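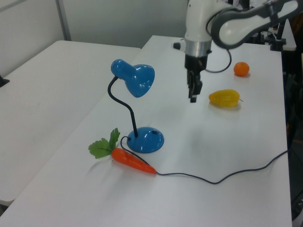 Slide 1. Small blue desk lamp with a bending neck, white table.

Small lamps on shared tables: speaker notes
June, Thursday session
By the workshop organiser, Hawthorne reading rooms

Home | Talks | Rooms | Notes | Contact

Good afternoon, and thank you for coming to the small room. I will speak slowly, because English is my third language and because after lunch everybody is slow. Please stop me if a word is wrong. (Wait for people at the back to sit down.)

My subject is the desk lamp. I mean the small one, with a shade like a cone and a neck that you can bend. I have been looking after the tables at Hawthorne for seven years, and in this time I have answered more questions about lamps than about books.

Start with the table. A white table is kind to the eyes in the morning, but in the evening it gives the light back to you. If the shade is turned to the middle of the table, the person on the other side gets the light in the face. We had many complaints of this kind from our Wallari branch, where people sit opposite each other. Now we ask them to bend the neck first, then turn the shade, and then sit down to look. When you are standing, the lamp always seems correct. You must sit.

(Ask: who has a lamp with a bending neck at home? Let them talk a little.)

The neck. A bending neck becomes tired. You put the shade high and after one hour it has come down by itself, like a flower without water. Please do not repair this with tape. In Temley they used tape on five lamps, and the tape became sticky and took all the dust of the winter. A lower position is better, with the curve shaped like the letter S, so that the shade stays more or less above the base. Then the weight goes down into the table and the lamp does not want to fall.

The base. People forget the base. A wide, round one is good, but it must have all of its foot on the table. When two tables stand side by side there is often a narrow gap between them, and a lamp placed on this line will move each time a person writes. Put the lamp well inside one table. I also like to leave a hand's width free in front of it, for the switch.

Now I come to the other things on the table. Our rules at Hawthorne once said "no objects except paper". It was me who wrote this rule, and I am a little ashamed of it. On Thursdays we have the drawing group, and they bring what they want to draw. Fruit is the favourite. So the lamp has to share.
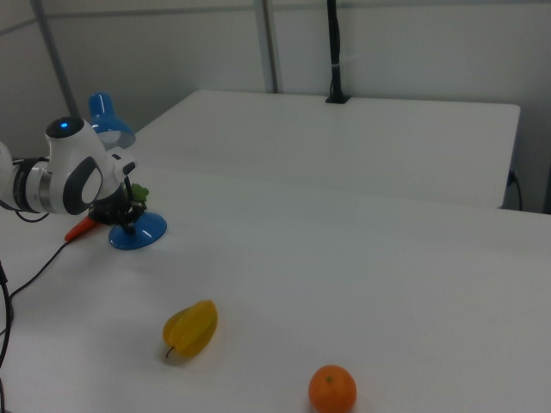 For drawing, a star fruit is a very good teacher. It has ridges, and each ridge has a light side and a dark side, so beginners can find the shadow without help. A tangerine is more difficult than it looks. It is round and the light goes over it softly, and many people draw only a circle and are then unhappy. I tell them to look at the small holes in the peel, and at the little spot on the top, and to begin there.

Give each fruit its own space. When they touch, the shadows become one shadow and the beginner does not know which belongs to whom. Between them I like some empty table. It feels too much at first, and people want to push everything together. Let them do it once and then move the things apart, so they can compare.

(If there is time, tell the story of the pear at Pamunen. If not, go to the costs.)

Costs. For the evening corner we had 350 pounds. It paid for the lamps and for 2 extension leads, and with the rest we bought fruit until the end of the season. Somebody will ask about coloured shades. The colour outside is not important for the work. What matters is the inside of the shade. A light inside sends more light down, and a dark inside keeps it. I prefer a blue lamp on a white table only because I can find it quickly in the evening when I am closing.

Cleaning: soft dry cloth on the shade, with the plug out. A glossy shade shows every finger, so hold it by the edge.

Questions now, until the bell at Hawthorne rings. The paper with the list of lamp positions is beside the door, please take one each.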